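Twenty-Two Grounds: A Semester of Printing with Foraged and Found Color
Final project report, Independent Study in Drawing and Print
December 20, 2022

Why I picked this

I came into September wanting to make linocuts, and I did make linocuts, but what took over was the paper underneath them. My first test print was black ink on bright white printmaking paper and it looked like a stamp. My second was the same block on a scrap I had stained with cold tea, and it looked like a place! I wrote to my advisor that same evening and asked if I could change the project. The new question was simple: how much can the ground color do before the block even touches the paper?

The plan was 22 sheets, one block, one black ink. Every sheet would get a different ground, and I would keep notes as I went.

Where the colors came from

I was looking for quiet colors, the kind you see in old atlases and on the covers of books about rivers. I kept a folder of muted greys, beiges and worn reddish browns and went back to it whenever a stain came out too loud.

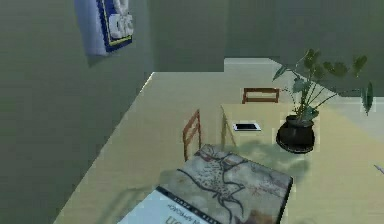

Color reference: map cover in greys, beiges and faded reddish brown.

The stains themselves were black tea, coffee, onion skins (yellow and red), walnut hulls, black beans, red cabbage, and a rusty-nail-and-vinegar mix that I love and that smells terrible. I also used two store-bought inks thinned way down so I would have something dependable to compare the kitchen stuff with. Walnut was the big surprise for me. It goes on thin and a bit greenish and then deepens as it dries, and if you brush a second coat on only half the sheet you get a horizon line for free.

Red cabbage is a whole project on its own. A pinch of baking soda pushes it toward blue-green and a little lemon juice pushes it pink. I spent an entire weekend on this and only two of those sheets made the final set, because the color faded so fast near my window. I kept the faded ones in an envelope and they are in the appendix folder.

The block

The image is a bend in a river with a stand of bare trees, drawn from a walk at Skarna. I drew it with a soft pencil, went over it with a brush pen, and transferred it face down by rubbing the back with a spoon. I cut it twice. The first version had far too many fine lines in the water and they filled in with ink by the third pull. For the second I used a wider gouge and left big open areas, which let the ground show through. That version is the one I call Dramis, and it is the block behind every print in the set.

Cutting took longer than I had guessed, mostly the sky. Clearing a large flat area without leaving chatter marks is slow work. In the end I left some of the chatter in on the left side, where it reads as wind.

Setting up to print

I don't have a press, so everything was printed by hand with a wooden spoon and a flat baren. A big table matters more than good tools, in my opinion.

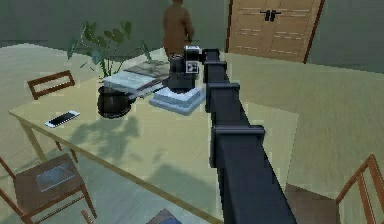

I rolled the ink out at one end and kept the clean paper at the other, and I made a cardboard corner guide taped to a board so each sheet landed in the same spot. The ink was a water-washable oil, and I rolled it thinner than I used to. Stained paper is a little rougher than plain paper — the fibers lift when they get wet — so I pressed every sheet under books overnight before printing. Skipping that step on the onion skin sheets gave me speckled blacks. One of them is speckled in a really nice way and I kept it.

What I saw

The tea and walnut grounds made the trees look closer. The rust ground did the opposite and pushed everything back into fog. On the bean sheets, which dry to a soft grey-blue, the river turned into the brightest part of the print even though there is no white anywhere in it. I had read about this kind of thing in color theory class, but seeing it happen with my own block was a thrill every single time.

The full set was pinned up in the Alvarado hallway in four loose rows, warm at the top and cool at the bottom. People kept asking how many blocks I had cut.

Still to do

I want to try a second block called Dronda, with a larger sky, and print it only on walnut and rust. I also need to test the grounds for fading properly, with half of each sheet covered, and find out if rinsing the vinegar sheets keeps them from turning brittle. The stain recipes and drying notes are in the appendix, along with both versions of the pencil drawing.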